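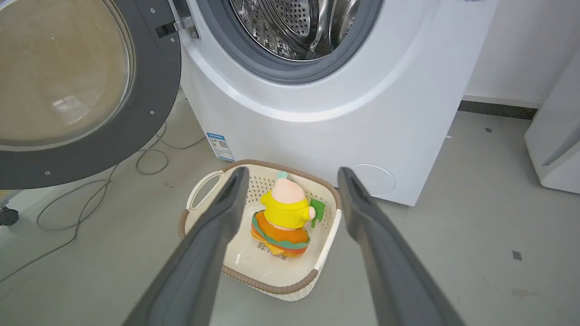 Why would a laundry buy the arm before it has sorted out the baskets? A reader of the draft slides asked me that last week, and I've moved it to the top because it's the best question I've had on this talk!

**Open with the answer.** Baskets first. Washers second, arm third. Say it slowly, people will be writing.

**Baskets**
- Purnolier put nearly 40 baskets of mixed shapes through their trial room before settling on one. Cheap stuff, and it changed the whole plan.
- Open top, cut-out handles at both ends, sitting on the floor in front of the door. Point at the slide here.
- Ask the room: who has a line for baskets in their budget? (Wait for hands.)

**Washers**
- Front loaders, door swung right back. Measure the swing before you measure anything else. I love this bit, it's a tape measure job and you can do it tomorrow.
- Check the floor as well. Power cables need a proper run along the wall, so get the electrician's quote in the same round.
- Tangen allowed 442 dollars a bay for cable covers and floor marking. Good number to steal.

**The arm**
- Compare the Flarex and Jelmont quotes side by side. Flarex puts fingers and wrist camera in the base price, Jelmont lists them separately. Neither is wrong, just line them up before you add.
- Spare fingers! Put them in year one. I set aside 2000 dollars and I'd do it again.
- Soft, odd-shaped items (plush toys are my favourite) belong in the acceptance test. Write them into the purchase order by name, alongside towels and sheets.

**If time is short**, skip leasing and go straight to the staff hours. Training is 40 hours per site in our plan, spread over March, and it comes out of wages, so warn whoever looks after that budget early.

Leave the spreadsheet up during questions. Colour key is on the second tab.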